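# Two Arms, One Bedroom, and My Doubts

I have been promised a robot that tidies up for most of my adult life. When a few of us at the Sarklow shared workshop decided to build a two-armed one, I signed on mainly to keep saying "prove it." We are still in simulation, with 6 bench meetings behind us and no metal cut. The room is a bedroom-study we call Nalline. The control code is called Allis. All renders are from June 1, 2023.

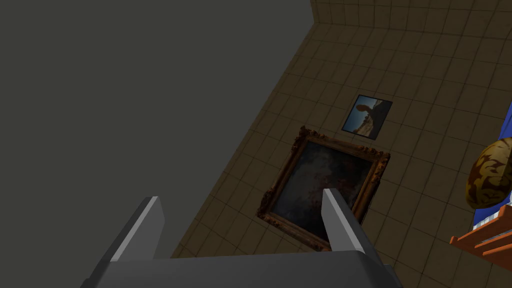

*Finger view, open, over the tile. The gold frame is the big one.*

My first complaint is about grip. The finger model is two flat blocks and a friction number somebody typed in. Change that number a little and a grasp that looked great in February slides right off. I ran 200 grasps with the friction nudged up and down and stopped trusting the success rate we had been bragging about. The group's answer was to pick a friendlier number. I have asked for a real finger pad and a kitchen scale before we quote a rate again.

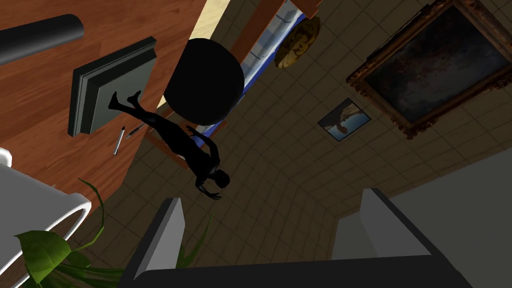 Small things are where I expect this build to fall down. The planner likes a fat target with clear space on every side, and a desk in daily use rarely offers one. Two pens lying nearly tip to tip, like the pair on the wood next to that gray slab, are a fair test and a mean one. Allis wants to treat them as a single object. I have seen the patch that is supposed to fix it, and it's 44 lines of special cases. Ask me again when it can handle pencils.

Then there is reach. On paper the arms cover the whole table with room to spare. On paper they also weigh nothing and never sag. We priced the joints from the Prasertsri parts list, and the ones we can pay for have more play in them than the ones in the model.
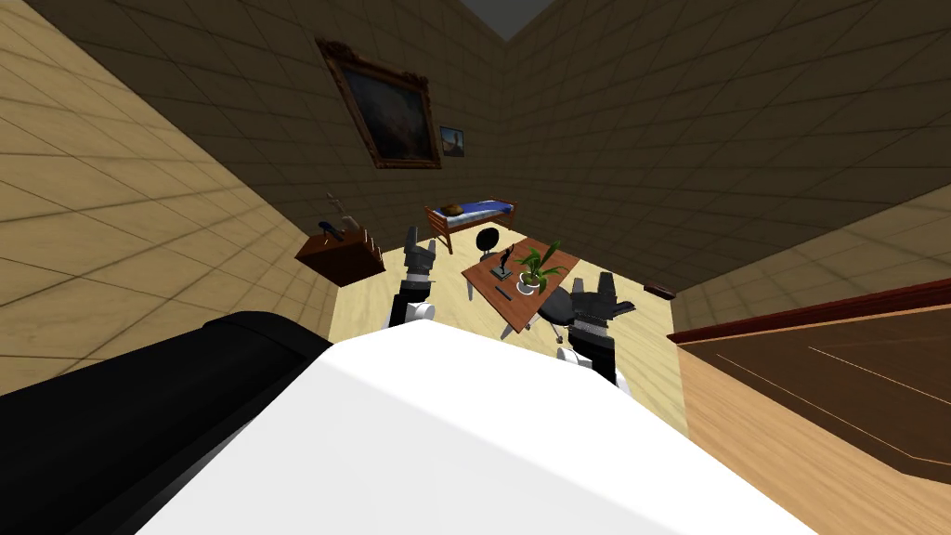

So the plan now is to add the slop to the simulation on purpose and see which tasks survive. My guess is that pushing things survives and picking up the pen doesn't. The others think I'm being gloomy, and one of them has bet me lunch. We also need a hard stop on arm speed before anything gets plugged in at the shop. I want a big red button too, wired to the power and kept well away from the software.

The last one is a wider look at the table task, with the plant, the little black statuette and both arms. It has been through 130 runs. I'd like to see the same run with the furniture shoved over a hand's width, which is how my own bedroom looks every morning.

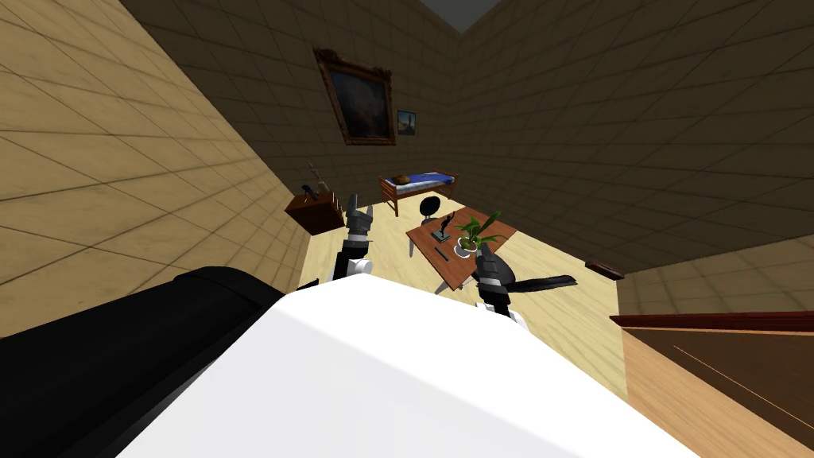

*Both grippers at the table, one to a side. Chair and bed behind.*

Next up is one real arm, clamped to a real bench, with a cheap plant that I'm paying for. I'll post those pictures whichever way it goes.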